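Plandholm Tabletop Tidying: README

Last updated 2021-01-27

Hello, and thank you for taking an interest in our little collection. Plandholm is a set of 711 short recordings of people sorting out the odds and ends that gather on a table: snack bags, packets, cloths, bowls, lids, rolls of tape and all the other bits that never seem to have a proper home.

We began in August with the snacks, which are harder than they sound! A full bag slides about, a half-empty one crumples, and everyone has their own way of getting hold of one. Please don't expect a single correct method, as we left people to do it however they liked.

What's in the folders

Dikov holds the packets and bags, and Onishi holds the bowls, lids and small round things. Plenty of tables have both, in which case we filed the recording under whatever was moved first (a bit arbitrary, I know, but we had to pick something).

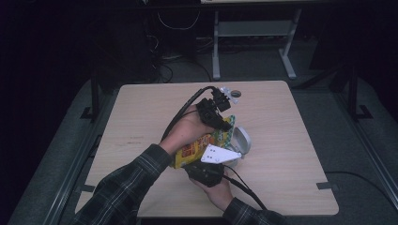
Each recording has a short note beside it in plain text, saying what was meant to go where. The notes were typed by hand over several evenings, so you will find spelling mistakes, and I'd be very glad to hear of them.

Known problems

Version 2 still has a few notes in the wrong folder. The old Cukum list is out of date, so please use the new one.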